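Articles / Sport Science / Basketball / Substitutions and late-game scoring

Contents Methods Results Discussion References

August – by the Rasside Court Sports Group

4. Results: bench use and scoring in the final quarter

4.1 Rest before the final quarter

The data cover one season of the Remance regional league, 98 games in all. For each game we took the substitution log kept at the scorer's table and matched it to the running score. Games that went to overtime were kept in, but only the four regular quarters were used for the figures in this section.

Starters who sat out the last three minutes of the third quarter scored slightly more per minute in the fourth than those who played straight through. The gap was small for guards and larger for centres. It did not depend on whether the team was ahead or behind at the break, and it was about the same at home and away. Teams with short benches rested their starters less, as expected, and we return to this point in 4.3.

Free throws showed no clear pattern. Rested players went to the line more often in the last five minutes, but their success rate was close to their season average – the same was true of players who had not rested.

4.2 Close games

We treated a game as close if the margin was five points or fewer at the start of the final quarter. There were 43 such games. In these, coaches made fewer changes and made them later, often only after a time-out or a fifth foul. The first-choice five were on court together for almost 18 minutes of the second half.

Zudis and Đồng, the two clubs that met in the play-off final, handled this in different ways. Zudis used a fixed rotation and kept to it even when trailing. Đồng changed players by match-up and left its point guard on for long spells. Both won most of their close games, so the season gives no reason to prefer one method over the other. Figure 3 accompanies this section.

4.3 Limits of the log

The log records when a player enters and leaves, to the nearest five seconds. It does not record why. An early exit may be down to foul trouble, a knock or a planned rest, and we could not separate these. In 25 games the log and the official score sheet disagreed on at least one change. We used the score sheet in those cases, as it is signed by both teams after the game.

Figure 3.
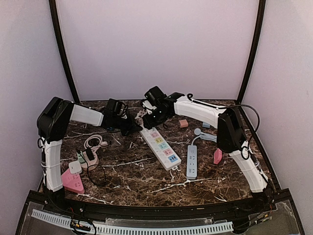 The games with corrected entries were also run separately. Leaving them out made the gap for centres a little wider and did not alter the result for guards, so they remain in the totals given in 4.1.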